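How to run a bell-start quiz night in a village hall

Our quiz at Feltstead has been going long enough now that people book their table for the next one before they've put their coats on, and I get asked fairly often how it's put together. So I've written it all down! It works for a hall, a pub back room or a big kitchen, and you don't need any special kit beyond a bell, a timer and a lot of pencils.

Before you start

You will need:

Pencils, more than you think
Answer sheets, one per team per round
A call bell, the sort you tap on the top
A kitchen timer or a phone
Two people: one to read, one to mark
A printed copy of the questions in large type (the lights in our hall are terrible)

Pick your evening early. We've found Monday is wonderful for this. There's nothing else on, the hall is cheaper, and people are so pleased to have a reason to go out that they turn up in a good mood. Start at half past seven and be finished by ten.

Step 1: Decide on your rounds

Six rounds is plenty. I've tried eight and the last two were read out to people looking for their car keys. Ten questions in each works well, with a break after round three.

Mix them up. A round of straight general knowledge first, to settle everyone, then something odd. Music is always loud and lovely. Local history goes down very well if you keep it gentle, and a food round where they taste things blindfold is the best fun we've ever had (check for allergies when people book, and put it on the booking form as well).

Step 2: Write the questions

Write them yourself if you possibly can. Bought questions are fine but they feel like anyone's quiz, and yours should feel like yours. I keep a notebook by the kettle and jot down things I hear on the radio, then check every single one in two places before it goes in.

A good question is one where most of the table has a feeling about the answer and can argue over it. A date nobody could know is dull. A date they can get close to is brilliant, so ask for the nearest guess. Last October I asked how many pages there were in the old parish account book, which was 1181, and the whispering went on for ages. One team said 700, one said 800, and the table by the radiator laughed out loud when they heard how far off they were.

Aim for an average score of six or seven out of ten. If a round is coming out at three, it's too hard, and people go quiet. You can always slip in an easy one at number nine to cheer everybody up before the end.

Step 3: Set out the room

Tables of four to six. Any bigger and the people on the ends can't hear and start their own conversation. Leave a good wide gap down the middle so that the marker can collect sheets without climbing over bags.

Put the reader somewhere everyone can see them, standing up. Brayden Charbonneau reads ours, and he learned early on to read each question twice, slowly, with the same words both times. If you change the wording the second time, somebody will ask which one you meant, and quite right too.

Step 4: Explain the rules, briefly

Phones away. One answer per question. The marker's decision stands. Spelling doesn't matter as long as we can tell what you meant. Say it once at the beginning with a smile and get going.

Step 5: Run the bell round

Now for my favourite bit! The bell round comes straight after the break, and it wakes the whole room up.

Put the bell on a table at the front with clear space all round it. Each team sends up one player, and they stand a good stride back with their hands behind them. The reader starts the question and the first person to tap the bell gets to answer. If they're right it's two points. If they're wrong, everyone else hears the rest of the question and can have a go for one. 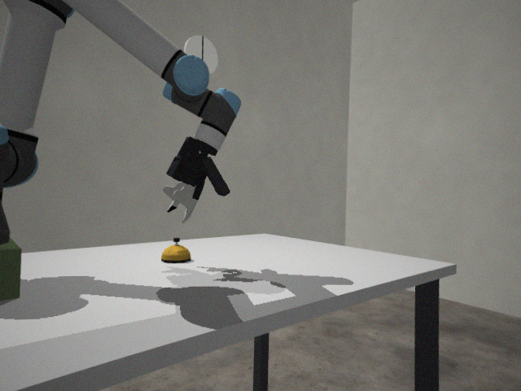

Swap players after every question so that it isn't always the quick one from each team. Children are fantastic at this, by the way, and so is anyone who has ever worked behind a reception desk. Three things to settle before the first question: a tap counts only if it rings, the reader stops talking the moment it does, and you have five seconds to answer.

If two people get there together, don't agonise. Throw the question out and read another. Keep a handful of spares for exactly this, and have one very silly one ready for the end.

Step 6: Mark as you go

Collect each sheet as soon as the round closes and mark it while the next one is being read. Read the answers out at the break and again at the finish. Put the scores up on a big sheet of paper where everyone can watch them change, which adds so much to the evening that I'd drop a whole round before I dropped the scoreboard.

For a tie, ask one nearest-guess question and have each team write its number down. Quick, fair and very exciting.

Prizes

Keep them small. A tin of biscuits for the winners, and something for the team that comes last as well (ours get a cabbage, and there is real competition for it). Put a raffle in if you're raising money, but draw it during the break so that the end belongs to the quiz.

Common problems

It's too noisy to hear the reader: wait. Stand there looking cheerful and say nothing, and the hush will come.

Someone argues with an answer: if they have a fair point, give the mark to every team that wrote the same thing.

You're running late: cut the last five questions of the final round and tell people you're doing it.

The same team keeps winning: ask them to write a round for next time. They'll be thrilled, and they can mark that one while everybody else plays.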